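Trunside Robotics Club Opens Its New Year With Snack Bags and a Lot of Patience

24 September 2024

If you walk down the back hallway at Trunside these days, just past the art room, you may hear cheering over something as small as a bag of chips landing where it should. The robotics club is back for another year, and the students have picked a project that sounds simple until you sit down and try it yourself.

They call it Amby, a name that was voted on in May after a very long and very good-natured argument. The plan is for Amby to pack a snack order on its own, picking up whatever has been asked for and setting it down in a tray. Before it can do any of that it needs examples to learn from, and making those examples is what the club is doing now. Students take a gripper in each hand, sit at the table, and do the job themselves, over and over, while the movements are recorded.

"I thought we would be building arms and gears all fall, and I was a little bit disappointed at first, to tell you the truth," said Leopoldo Sandoval, a junior who joined last year. "Then I had my turn and I couldn't get the bag to go in straight, and after that I didn't want to give up my seat!"

The club has set itself a goal of 150 good recordings for each kind of snack before the winter break. So far the members have finished 51 with the bags, and they will move on to small boxes and fruit cups once those are done. A recording only goes on the list when two students have watched it back and agreed that it is clean, and there has been some lively discussion over what "clean" means.

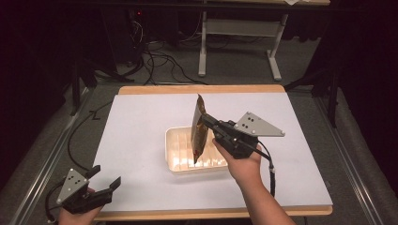
Jenő Pap, who teaches physics and has looked after the club from the start, is especially pleased with how the newer members have settled in. Bags are hard, he told us, and he would like the students to meet the hard thing early, while they still have plenty of time and good humor to spend on it. He has also been heard reminding them (more than once, and kindly) to write their notes before they go home and not the next morning.

In the spring the club hopes to take Amby to the Drirkel student showcase in Coste, where last year's team came home with a nice ribbon and a long list of things to fix. Families are welcome to stop by the room after school and watch a practice. New members can still sign up with Mr. Pap through the end of the month, and no experience is needed.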